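Subject: Re: [readers] Spring group read: the Makokha trilogy?
Date: 26 March 2025 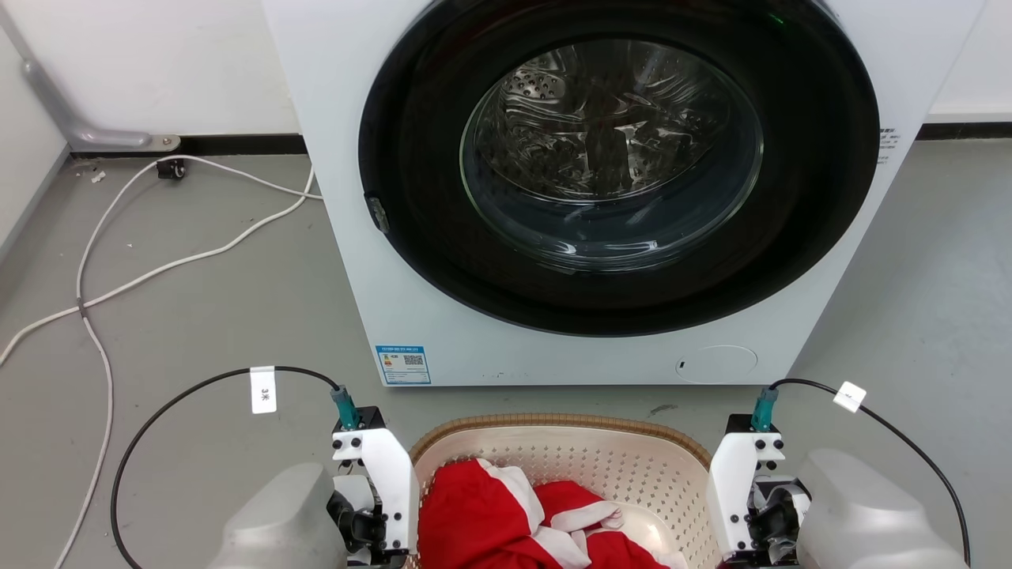
The washer, round door.

> I vote for Makokha. Book one is only 266 pages and everyone
> who tried it in November loved it. We could do the whole
> trilogy by summer, easy.

Did everyone love it? I went back through the November posts and most of them stop at chapter 20, right where the siege of Worneo starts. I stopped there too. Maybe that's a coincidence.

Also, book one is short, sure. Book three is 627 pages, and a good chunk of that is the glossary and the songs. I don't mind songs. I do mind needing a glossary to find out who is talking.

I'd like to hear from somebody who finished all three before we sign up for it. Does the Rerker prophecy ever pay off, or does it just get repeated in italics?

My vote is still Stusonari. One book, 33 chapters, has an ending. The cover is awful and the blurb calls it "unforgettable," which I don't believe for a second, but the sample pages were decent and my library has it.

If Makokha wins I'll read book one and then we'll see.

D.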